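# Wonbridge Singers put Lornis's lost evening songs on record

2022-11-08

The Wonbridge Singers have a new album out this week, and it's a joy from the first bar. *Evening Songs* gathers the choral music of Lornis, the village organist whose manuscripts sat in a cupboard at Boyer Chapel for the better part of a century. Most of these pieces have never been recorded before, and hearing them sung this well (and this warmly!) makes you wonder how they stayed out of sight for so long.

Director Nuria Robles came across the songs while looking for something short to fill out a spring program. She found a whole folder, sang through a few pages at the piano that same night, and called the label the next morning. 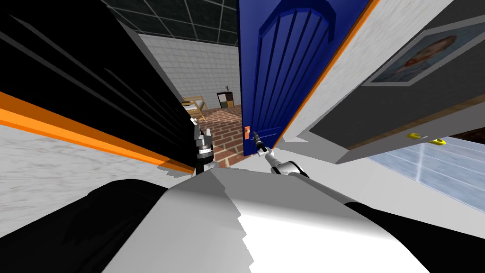 The choir took two of the songs on the road in May, and the response in small halls was strong enough that Zikalora Records agreed to a full album. Sessions ran for 5 days in the chapel itself, with the old organ heard on 4 of the tracks. It has a reedy, slightly breathy sound that suits the music beautifully, especially in "Lamp at the Window," where the altos carry the tune and the organ just hums along underneath.

Monique Marchal is the soloist in the long closing piece, "Let the Day Go Down." She starts almost at a whisper and takes her time, and when the full choir finally comes in behind her it's a real hair-on-your-arms moment.
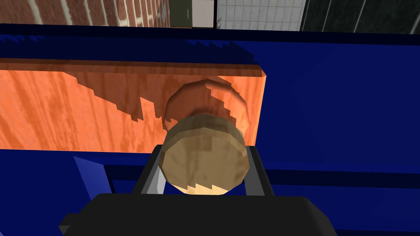 *A gripper holding a round tan piece, in simulation.*

"I kept asking for one more take of that one," Robles said. "We had it already. I just wanted to hear it again."

The words are in English throughout, and they're printed in full in the booklet along with two pages from the manuscripts. Robles has written the notes herself, and they're great fun to read, full of detail about crossed-out endings and a tenor line that Lornis rewrote again and again.
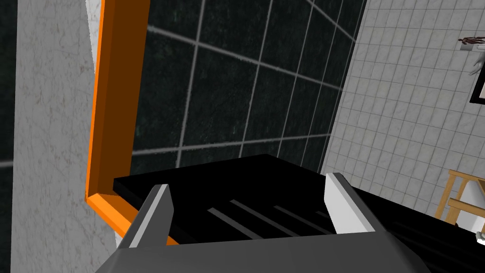
*Simulated view of gripper fingers and a grooved black slab.*

The choir will sing the whole album at Boyer Chapel later this month, with Marchal as soloist and the same organ. The chapel seats only 100, so it will be a close-up way to hear these songs, right where they were written. 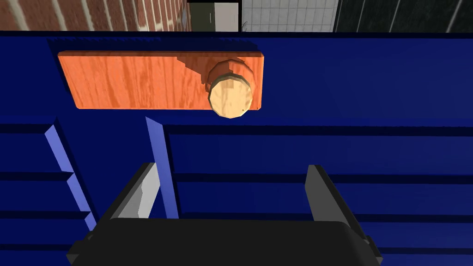 A second concert in Wonbridge is planned for the new year, with some of the composer's piano pieces added to the program. *Evening Songs* is available now from Zikalora on CD and as a download, and a book of the sheet music for other choirs is on its way.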